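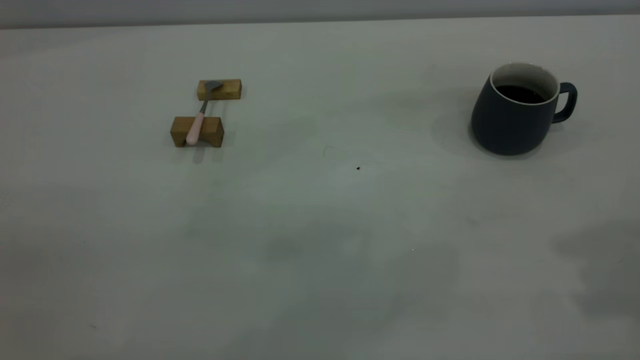 29 May 2024

Changed the filter cartridge this morning, a week ahead of the date penciled on the lid. The drop test had been creeping up since the weekend and I would rather go by the test than by the lid. The old cartridge was giving 8 drops on the alkalinity bottle, against 4 when it was fresh. The raw tap gave 11, same as every reading since February.

Notes on method, so that I stop arguing with myself about them in August. The Testeo kit has two bottles. One reads total hardness, the other reads carbonate hardness, and one drop is one degree in each case. For tea only the second is much use. Total hardness includes the calcium that is balanced by sulfate, which stays in solution when the water boils. Carbonate hardness is the part that comes out as scale and the part that buffers the tea. I wasted most of the winter recording the first and wondering why it didn't track with the cup.

Rinse the vial three times with the sample before filling. Hold the bottle straight up and down, because a tilted bottle gives smaller drops and a higher count. Read against white paper, in daylight if there is any. The color goes from blue to yellow and there is one drop in between where it is neither. I count the drop that finishes the change. Lleucu counts the drop that starts it, which accounts for the single degree between her notebook and mine, and we have agreed to leave it alone so long as each of us is consistent.

Ran the comparison after breakfast with the Assam from the large tin. 400 ml per pot, same weight of leaf, same pot rinsed between runs, same steep. Three waters: raw tap, new cartridge, and the softened line from under the stairs.

Raw tap: dark, brownish, dull. Film on the surface within a couple of minutes, breaking into plates when disturbed. Taste flat, with a chalky finish. Dark ring left on the cup.

New cartridge: redder and much clearer. No film I could see, even with the cup tilted toward the window. Sharper at the front. A little too sharp for me without milk, and I would shorten the steep next time.

Softened line: no film either, which is what sends people down the wrong road. But the color was as brown as the raw tap, and the taste was flat and faintly soapy. The softener swaps calcium for sodium and leaves the bicarbonate where it was. The alkalinity bottle confirmed it at 11 drops, same as the raw. The hardness bottle changed color on the first drop. So the softened water makes a tea that looks clean on top and tastes wrong underneath. It is fine for the boiler and the laundry and I have no complaint about it there.

Wrote this up in short form for the group and sent it before lunch, with the table and a paragraph on why the softened line is a poor choice for the urn in the Stolthorpe hall. The hall has had a softener for years, and the urn is plumbed to it. Every public cup of tea in the village has been made with it. I tried to be neutral about this.

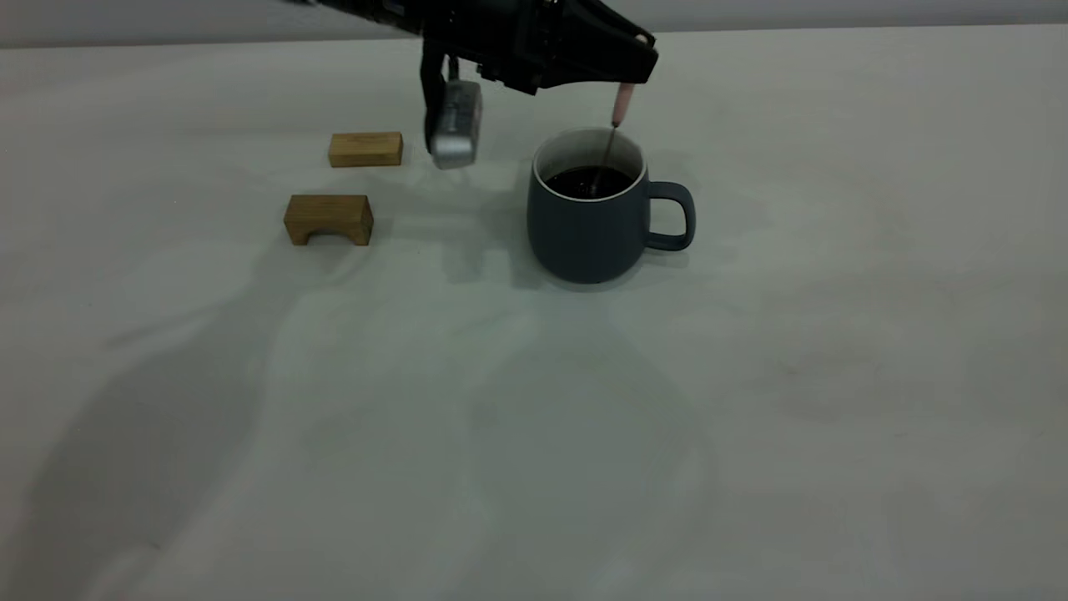 Arwel Hughes wrote back within the hour that the hall tea has never tasted soapy to him, that the trouble is the urn being held at temperature from early afternoon with the same water in it, and that I should test a sample drawn at four o'clock before blaming the plumbing. He also wanted to know whether I had allowed for milk.

He has a point on the urn. Water held hot for hours in an open vessel loses dissolved carbon dioxide and some volume. The sodium bicarbonate left behind has nothing to precipitate with, so it concentrates as the level falls, and part of it goes over to carbonate, which pushes the pH up further. The effect would be in the same direction as the one I described, and added to it. I don't think it replaces it. The way to separate the two is one sample as soon as the urn boils and another at the end of the afternoon, both cooled with the lid on, both run with the same bottle. I told him I would do that if he could get me the key.

On milk he is half right. I tasted everything black, and most of the hall does not drink it black. Milk covers the soapy note fairly well. It does nothing for the flatness, and with the raw water it makes the film worse, as I found in March with the breakfast blend. I should repeat all three waters with a measured amount of milk, added after pouring, and I should have done it today.

Itzel Ibarra asked a better question, which was what happens if the raw water is simply boiled, left to stand, and poured off the scale. I had a vague memory of trying this and no record of it, so I did it properly. Boiled the raw water hard in the old pan, let it stand 30 minutes with the lid on, and poured off the top two thirds without moving the sediment. The alkalinity bottle gave 7 drops. That is a fair reduction for no equipment at all. The tea fell between the raw and the filtered: some film, thin and slow to form, color noticeably redder than the raw. The cost is fuel and half an hour. It would be no use for a hall, and perfectly sensible for one person with patience and no filter.

It also leaves the pan in a bad state. Citric acid took the scale off in a few minutes. Vinegar would have done it too, more slowly, and the smell stays around.

Spent part of the afternoon on the cartridge question. Weltholm sells a standard cartridge and a hard-water one for the same pitcher. The leaflet gives the life in weeks, which is meaningless without volume, and elsewhere in liters, which is meaningless without a starting alkalinity. What I want is capacity in degrees times liters. I have been keeping a tally on the inside of the cupboard door, one stroke per full pitcher, and the last three cartridges are consistent enough to use. The standard one holds its lowest reading for the first third of its life and then climbs in a nearly straight line. There is no sudden failure. Anyone waiting for the tea to go bad all at once will miss it, since each pot is only slightly worse than yesterday's.

This suggests blending. A fresh cartridge strips out more than I want, and a tired one too little. If I start each cartridge with one part raw water to three parts filtered and reduce the raw share as the readings rise, I should be able to hold the pitcher at a steady 6 until the cartridge alone reads 6, and change it soon after. The arithmetic is simple – with raw at 11 and filtered at 4, a quarter raw gives 5.75, near enough to 6 that the kit can't tell the difference.

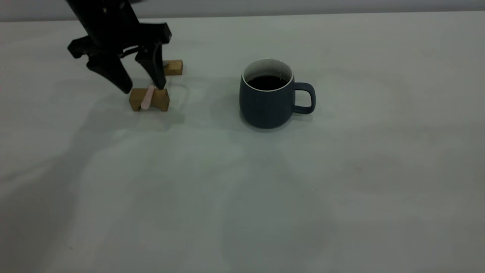 The part I can't settle is whether 6 is the right target. I picked it because the pots I liked best in April fell near it, but those were all the same Assam, and a Darjeeling or anything green would probably want less. Trefor Howells keeps his at 3 and drinks mostly greens. Cledwyn Rowlands uses bottled water from Meredith for everything and will not be moved. The Meredith label gives bicarbonate in milligrams per liter, so it can be converted: divide by 21.8 for degrees. I did it once on the back of an envelope, and then lost the envelope. Must ask him to read me the label again.

There is also the matter of the kettle. All of today's water was boiled in the same one, and it has a thin coat of scale on the element plate. Some of that could go back into the filtered water, which comes out of the cartridge slightly acid. If so, my cup water is harder than my pitcher water, and every reading I have taken at the pitcher is low. Easy to check. Fill with filtered, boil, cool, test, then descale and do it again. I won't do it tonight because the hardness bottle is down to the last quarter inch and I want to keep that for the urn.

Lleucu Rees rang at six. Her raw tap has dropped by two degrees since last week, and she has repeated it. We are supposed to be on the same main. Either the company is mixing in another source at her end, or her bottle has gone off. Hers was opened last summer and has been living on a windowsill. She will bring it over and we'll run both bottles on one sample.

To do:

- new hardness and alkalinity bottles, write the opening date on both
- key to the hall, two urn samples, lidded jars
- three waters again with milk
- kettle before and after descaling
- Meredith label
- start the blend with the next full pitcher and put the ratio on the cupboard door next to the strokes

Last pot of the day was filtered, steeped a minute shorter than this morning's. Better. Left the second cup too long while writing this and it went cold with no film on it.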